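Trekholm Owners Board > Kitchen and Lunch Gear > Lids: are they worth replacing?

boychuk_t
Posted Sun 10 February

I have had the Trekholm cup for two winters and I'm not convinced by the advice that keeps going around, which is that you buy a new lid every June whether it leaks or not. Who came up with June? My lid is the plain blue plastic one with the single oval drinking hole off to one side. There's nothing to it. It's a disc with a wall around it and a hole. What exactly is supposed to wear out?

I put it down on the drop cloth and went over it with a flashlight.
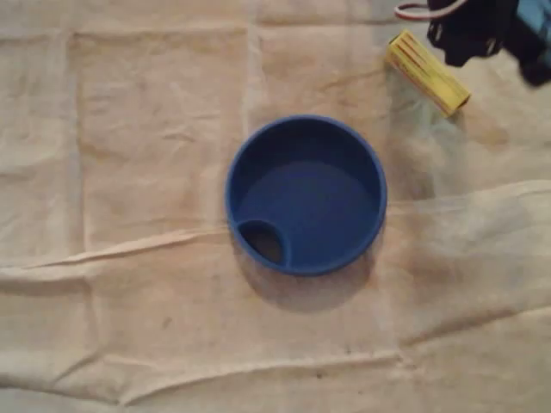
The seller wants me to believe a lid like that has a lifespan. I think the seller wants to sell lids. If somebody has a reason that isn't "the leaflet says so," I'd like to hear it.

Tanner

anca_g
I'm with you on June, but not on the rest. Plastic lids do go bad. Mine (a Kevau, similar idea) got so it would pop up on one side if you squeezed the cup at all. You couldn't see a thing wrong with it. Looking at a lid tells you very little. Fill the cup, lid on, tip it over the sink.

boychuk_t
Did that. Two drips in 45 seconds, both out of the drinking hole. It's a hole. It's open. I'd be worried if it didn't drip.

negi_kitchen_fan
Why do people on this board buy anything with an open hole and then complain about drips? Get the Negi with the slider.

debferraro
Because the slider on the Negi is where the mold lives. I took mine apart once and I'm not going to describe it while people are eating. An open hole you can at least get a bottle brush through. Tanner, check the groove where the rim meets the flat part. Coffee sits in there. If you smell the lid dry and it smells like anything, that's the groove.

jtyagi
I'll be the unpopular one. I run mine through the dishwasher on the hot setting and have for years. By my tally it's past 630 washes. Same lid, no smell, still fits. The "hand wash only" line is there so they can turn down your refund.

anca_g
You kept a tally of your lid?

jtyagi
I keep a tally of the dishwasher. It's on the calendar.

anca_g
Then it's 630 loads. You don't know the lid was in every one of them.

jtyagi
Fair. Most of them.

boychuk_t
Smelled it. Nothing. The groove looks clean to me too, but Anca has a point that looking isn't proof, so I went at it the other way. My theory is that a lid that has warped won't sit flat, and one that doesn't sit flat will rock if you press on the rim. Cloth is no good for this, too soft and too many folds, so treat anything you learn on one with suspicion.
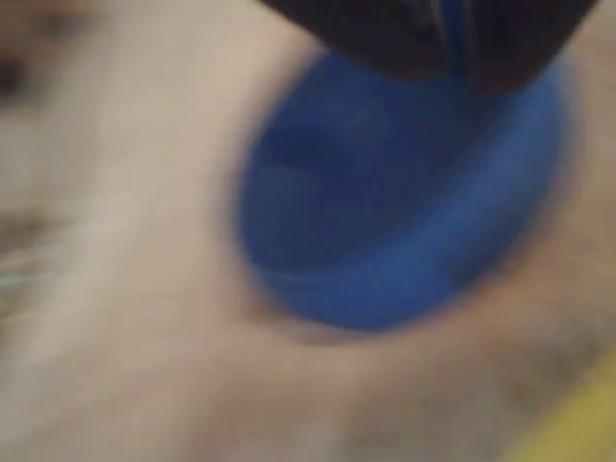 I moved to the glass stovetop for the real test. Pressed on the rim at four spots, no rocking. Flipped it, same again. So either it isn't warped or it's warped so evenly that it makes no difference to me.

tarunb
How do you know the stovetop is flat?

boychuk_t
Put a steel ruler across it. I'm not an animal.

tarunb
A lid can sit dead flat and still be loose. If it's shrunk or stretched the same amount all the way around, your test says it's fine. What you want is grip. Put the lid on the dry cup and lift it by the lid. A good one holds the cup up.

debferraro
Please do that over something soft.

tarunb
Over the cloth, sure. It's good for that much.

negi_kitchen_fan
Or spend the money and stop testing. The Flerier replacement fits all of these.

anca_g
It does not fit all of these. It didn't fit my Kevau and I paid return postage to find that out. "100 percent compatible" on the bag, too.

boychuk_t
Lift test done, empty cup, held fine. Tried it again half full and it let go on the second try, so I mopped the floor. I don't know if a new one would do any better half full. Has anyone got a new Trekholm lid they'd be willing to try it with? I'm not buying one to find out.

jtyagi
I have one still in the bag. Give me until the weekend.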